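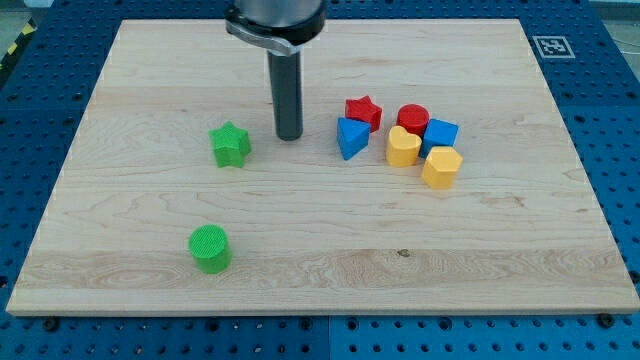 Figure 3.1 Rod tool over the board, with eight blocks in four colors.

Chapter 3
Learning to Push

No grasping in this chapter. One rod, one flat board, some blocks - and a sentence like "move the green star next to the red one." The policy gets the words plus a camera view and returns a small move of the tip in the plane. Then does it again.

Why pushing? Cheap to set up, hard to do well. Blocks turn when hit off center, and a neighbor gets bumped along with the one you wanted.

We follow the Tresby study (Mokoena, 2024): 200 test commands, 14 wording types. Read section 3.2 before the results, the scoring rule is easy to mis-read. Friction notes form Chapter 2 are asumed.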